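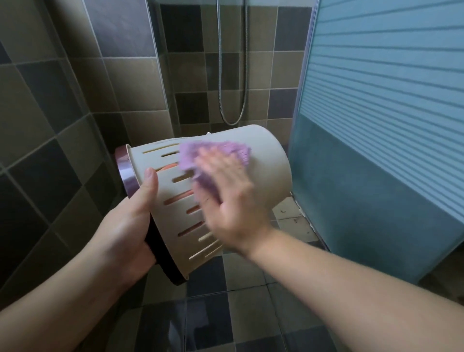
Expense fraud, what I learned sitting in on an internal review — thread

Search this site Search posts Go

August
posted by the author, 7:40 am

1/ Three hours in a training room on fake invoices. Notes below, typed fast, sorry for the mess

2/ Case one. Mid-size distributor, Gruvby. Accounts clerk sets up a vendor called Jakitz. No website. Mailing address is a rented box. Invoices always for "site services"

3/ Every invoice under the 3324 approval limit. One at 2840, then another at 2840. Same number 2 months running and it still got paid

4/ What caught it — not the audit. A temp covering vacation asked who Jakitz was. Silence in the room

5/ Limits teach people where the limit is. If you only look above the line, all the bad stuff sits just under it. Sort by amount, look at the pile right below. Takes ten minutes

6/ Case two, Zuser. Sales manager splitting dinners across two cards so niether one tripped a flag. Went on for 60 weeks. He signed his own team's reports too

7/ His reason when asked: everyone does it, and they owed me a bonus. Heard almost the same line in the first case. The speaker said she hears it in most interviews

8/ Fang is the software they use for matching vendor bank details against payroll. Fine tool I guess. Only works if someone reads the output. At Gruvby the report went to an inbox for a guy who had left

9/ Stuff I'm taking back to my own office:
— new vendor needs two people
— call the vendor on a number you looked up yourself
— make people take their vacation

10/ Someone asked about hotlines. Most tips come from coworkers, so put the number where they will see it, not page 40 of the handbok

11/ Part two is on kickbacks. Will post notes after lunch if my laptop holds out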